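Storage and Organizing > Cables, chargers and small parts

Clear bins for cables: lids or no lids?

dsobczak
Posted May 18, 2024
I have been sorting the cable drawer and I'm down to one question. I bought translucent plastic bins from Kidar, the frosted kind with rounded corners. Lids are sold separately. With lids on all of them the order comes to 153 dollars, which seems like a lot for a pile of old cords. Does anyone keep theirs open? My main trouble is the thin black cables. They all look the same and they tangle as soon as I put them down.

Drandgate_Pete
Open. I had lids for 9 years and never put them back on. They ended up behind the shelf.

susterton_mom
Lids. We get a lot of dust and I like to stack. Without lids you can't stack anything that's full.

dsobczak
Stacking isn't a big deal for me, the shelf is only one bin high. I started on the table last night and went with the bins empty first, to see what size of pile goes where. Thin cables get looped by hand and go down in one spot until I know what they belong to.
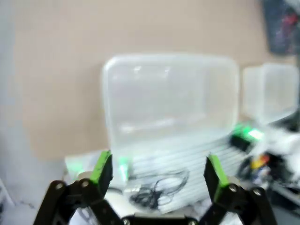

The sorting is slow because I have to try each cord on something before I decide. Anything I can't match by June goes to the recycling place in Susterton.

wgrabowska
You are going to have the same tangle in a nicer bin. Looping by hand doesn't hold. Put a hook and loop tie on every cable before it goes in. I bought a roll of the cut-to-length kind from Duda and used 17 pieces on the first evening.

Drandgate_Pete
I disagree with the ties. For a cord I use once a year, fine. For the ones I use every week it's one more thing to undo. A loose coil in a shallow bin works if you don't overfill it.

wgrabowska
Shallow, maybe. Those Kidar bins are deep, at least the ones I've seen. Everything sinks.

susterton_mom
Sandwich bags. One cord per bag, write on the bag with marker. You can stand them up in the bin like files.

dsobczak
I like the bags for the ones I've identified. I'll skip the lids for now and try ties on the thin black ones only.

wgrabowska
Label the ends too, not just the bag. Masking tape is fine.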